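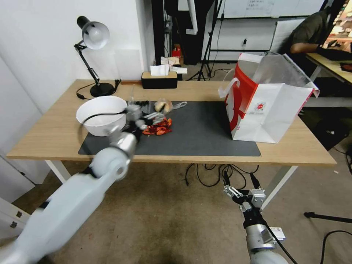 Most of May went on one question: how much does a bimanual policy lose when one of its two arms has nothing to do? The table-clearing task we call Brukar is lopsided by design. Food scraps sit on a mat, a bowl sits to the left, and the left arm does nearly all of the picking. The right arm is commanded at every timestep anyway, as the policy outputs a joint target for both sides whether or not both are needed.

The dataset is 208 teleoperated demonstrations, recorded at the Livthorpe lab on an ordinary desk with the usual clutter left on it. Shell pieces were chosen as the scrap material for their irregular shape. They overlap, they catch on each other, and a parallel gripper that closes a little off centre tends to push a piece away. Foam cubes had stopped telling us anything by that point.

I trained 2 variants on the same data. The baseline predicts both arms jointly and weights the action loss equally. The second, which I have been calling Holst, scales each arm's loss by the recent motion of that arm in the demonstration, with a floor so the idle side is never ignored completely. Nothing else differs: same image encoder, same chunk length, same 3 seeds.

Each seed got 40 rollouts per variant, with the scraps re-scattered by hand before every rollout. Holst cleared the mat more often on all seeds. The gap was modest on two of them and large on the third, so I would not put much weight on the average. Grasp attempts per piece also fell, and I trust that result more, as it held across every seed.

The failures are worth more space than the successes. The baseline's typical error was a slow drift of the idle arm. It began parked low in front of the desk, wandered upward over the episode, and in the worst runs came close enough to the underside of the tabletop that I hit the stop. Holst drifted as well - less often, but it did drift, and the loss floor is probably set too low to prevent it. Both variants struggled when a shell lay against something pale and soft, and would sometimes lift the two together.

I have not tested a task where the arms swap roles partway through. Motion weighting could easily hurt there, as the window lags the handover. The Brodgate rig is free from Sunday and I have a short bowl-passing task drafted for it. The floor value gets swept first.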